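4.2 What families kept, and why

We had expected, when we first sat down with households in Trerham, that people would want to talk about the things they had paid most for. Of the 243 households we visited, a good many began with the tableware instead, and we were very glad to let them. A dinner service, as one retired teacher told us over her second pot of tea, is the only thing in the house that everybody has held. Andrade and Kaczorowski found much the same in their earlier study of Mendonça, where plates and bowls were named more often than jewellery — a result that surprised them as much as it later pleased us.

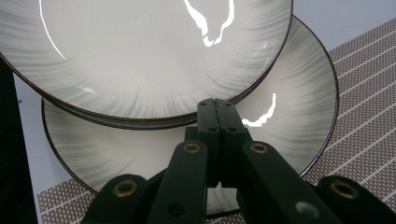
Figure 3. Two plates of one pattern, with grey-green brushstrokes and a thin dark brown rim.

Matching sets were spoken of quite differently from odd pieces. People tended to remember the set as a whole, and to tell us who had been given it and for which wedding, whereas an odd piece nearly always came with a story of its own (often a long one, and we have tried to do these justice in Section 5). Sets were also far more likely to be divided between children, and it was here that the old quarrels came up, told for the most part with a good deal of laughter.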